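Narkitico Residences – Shared Kitchen and Food Storage Safety Checklist
Building: Pledutia House, ground floor kitchen and pantry
Inspection date: 3/10/25
Type: Routine, announced
Prepared by: Housing Safety Office
Result: Satisfactory, with comments

Purpose and scope

This checklist records the condition of the shared kitchen, the adjoining pantry and the exit route at Pledutia House. It is issued to the building office and posted on the resident notice page. Items marked "Comment" call for action by the building office or by residents. Items marked "Repair" have been entered in the maintenance system and will be handled by the contractor, Zamani Building Services.

Bedrooms and private bathrooms were outside the scope of this visit. The laundry room is covered by its own checklist and is mentioned only where it affects the exit route.

Ratings used: Satisfactory / Comment / Repair / Not inspected

Section A. Fire safety and exits

A1. Exit door opens fully and without a key from inside. Satisfactory.
A2. Exit sign lit. Satisfactory.
A3. Exit route clear. Comment. A folded drying rack was leaning against the wall between the laundry room and the rear door. It does not block the door but narrows the passage. Residents should return racks to the laundry room after use.
A4. Fire extinguisher present, mounted and sealed. Satisfactory. The pressure needle was in the green zone.
A5. Extinguisher tag current. Comment. The service tag is hard to read where the ink has run. The contractor should replace the tag at the next service.
A6. Fire blanket within reach of the stove. Satisfactory.
A7. Smoke alarm in corridor responds to test button. Satisfactory.
A8. Heat alarm in kitchen responds to test button. Satisfactory.
A9. Fire door between kitchen and corridor closes by itself. Repair. The door stops short of the latch and must be pushed the last 2 inches. The closer needs adjustment. Until this is done, residents are asked to push the door shut behind them. Door wedges are not permitted at any time, and one found under this door was removed.

Section B. Cooking equipment

B1. Stove stable and level. Satisfactory.
B2. Burner controls turn freely and markings are legible. Comment. The marking on the rear left control has worn away. A replacement knob has been requested.
B3. Range hood filter clean. Comment. Grease had built up on the lower side of the filter. The cleaning schedule on the wall shows no entry since December. The filter should be washed before the next visit and the schedule signed.
B4. Oven door seal intact. Satisfactory.
B5. Microwave door closes properly and interior is clean. Satisfactory.
B6. Nothing stored on or directly above the stove. Satisfactory.

Section C. Shelving and food storage

C1. Shelves secure, level and free of damage. Satisfactory.
C2. Heavy items stored at waist height or lower. Comment. Several large bags of rice and flour had been placed on the top pantry shelf. They should be moved down. A bag that slips from that height can injure the person reaching for it.
C3. Food kept off the floor. Satisfactory.
C4. Opened dry goods sealed. Comment. Two packages of cereal and a bag of sugar were folded over but not closed.
C5. Containers in good condition, with lids that fit. Satisfactory.
C6. Open shelves fitted with a rail or raised edge. Satisfactory. 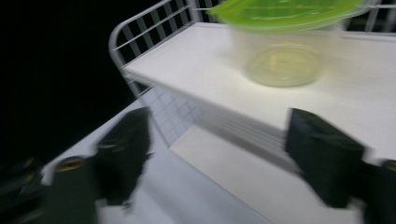 Comment on C5 and C6. Items on open shelving should be placed so that a bump or a closing door cannot send them over the side. The housing standard asks for a rail or raised edge wherever food or dishes are kept above counter height, and it asks that lightweight items not be stacked at the ends. A white shelf with a metal wire guard rail, holding a clear container with a bright green lid, shows the type of arrangement intended. Clear containers are preferred for leftovers and dry goods, as residents can check the contents without opening them. Containers with cracked bodies or warped lids should be thrown out. The building office keeps a small supply of replacements, which residents may request at the front desk.

C7. Food labeled with room number and date. Comment. Labeling in the pantry was good. Labeling in the refrigerators was uneven (see Section D).
C8. No signs of pests. Satisfactory. The traps behind the pantry door were clean and have been left in place.
C9. Cleaning products stored apart from food. Repair. The lock on the under-sink cabinet does not hold. Products have been moved to the office closet until the lock is replaced.

Section D. Refrigerators and freezer

D1. Refrigerator temperatures at or below 40°F. Satisfactory for both units.
D2. Freezer temperature at or below 0°F. Satisfactory.
D3. Door seals clean and intact. Comment. The lower seal on the left refrigerator had food residue in the folds. It should be wiped with warm soapy water.
D4. Raw meat stored on the lowest shelf. Satisfactory.
D5. Unlabeled or expired food removed. Comment. Five items without labels were found in the left refrigerator. In line with house rules they were tagged and will be discarded if not claimed by the next cleaning.
D6. Temperature log kept up to date. Comment. Entries are missing on several lines. The log should be filled in once a day by the person on the kitchen rota – a short reading and initials are enough.

Section E. Counters, tables and preparation surfaces

E1. Surfaces sound and easy to clean. Satisfactory.
E2. Cutting boards in good condition. Comment. One board is deeply scored and should be replaced.
E3. Separate boards available for raw meat. Satisfactory.
E4. Knives stored in block or on rack. Satisfactory.
E5. Tables stable. Repair. One leg of the small table is loose. The table may remain in use for light items only.
E6. Work area kept clear of cords, bags and personal items. Satisfactory. 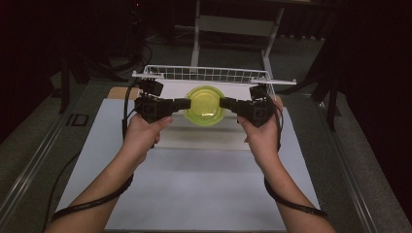 Comment on E6. Tables in shared rooms serve many purposes in the course of a day, and the rule on clear work areas applies to all of them. Bags and coats belong on the hooks, and charging cords should not cross a surface where food is handled. Containers should be kept level and supported on both sides whenever they are lifted, as the round yellow-green one is between the two black grippers, and this is of particular importance with soups and other liquids. Spills should be wiped up at once. Any surface that has been used for something other than food should be washed with the blue-labeled cleaner before the next meal is prepared on it, and cloths used for this should go directly into the laundry bin.

Section F. Electrical

F1. Outlets near sink protected and tested. Satisfactory.
F2. Cords free of cuts, burns or tape. Comment. The toaster cord showed wear near the plug. The toaster was taken out of service and labeled.
F3. No extension cords in permanent use. Satisfactory.
F4. Outlet covers intact. Repair. The cover beside the pantry door is cracked at the lower corner.
F5. Lighting adequate at sink, stove and counters. Satisfactory.

Section G. Water, drainage and floors

G1. Hot and cold water available. Satisfactory.
G2. No leaks under sink. Satisfactory. The base of the cabinet was dry.
G3. Drain runs freely. Comment. The right-hand sink drains slowly. Residents are reminded that grease and coffee grounds go in the trash.
G4. Floor clean, dry and even. Satisfactory.
G5. Mat at sink lies flat. Comment. One corner curls upward. Replace the mat or turn it over.
G6. Wet floor sign available. Satisfactory.

Section H. First aid and information

H1. First aid kit present and complete. Comment. Burn dressings were used and not replaced. A restock order has been placed with Delel Supply.
H2. Emergency numbers posted. Satisfactory.
H3. House rules posted and legible. Satisfactory.
H4. Allergy notice posted near refrigerators. Comment. The notice is an earlier version. The current one can be printed from the resident page.

Actions required

1. Adjust the closer on the kitchen fire door (A9). Contractor. Priority.
2. Replace the lock on the under-sink cabinet (C9). Contractor. Priority.
3. Replace the cracked outlet cover (F4). Contractor. Priority.
4. Tighten or replace the loose table leg (E5). Contractor. Within 28 days.
5. Replace the stove knob and the extinguisher tag (B2, A5). Building office, with contractor. Within 28 days.
6. Wash the range hood filter and sign the schedule (B3). Residents on rota.
7. Move heavy bags to lower shelves and seal opened packages (C2, C4). Residents.
8. Restock burn dressings and post the current allergy notice (H1, H4). Building office.
9. Replace scored cutting board and curled mat (E2, G5). Building office. These may be bought from the house supply fund, provided the total stays under $50.

Priority items will be checked by the Housing Safety Office as soon as the contractor reports them complete. The remaining items will be reviewed at the next routine visit.

Questions on this checklist should be sent to the building office in writing, with the item number. Residents who notice a new hazard should not wait for the next inspection – it can be reported at the front desk at any hour, and urgent matters will be passed to the on-call technician.

A copy of this checklist is kept in the safety binder at the front desk.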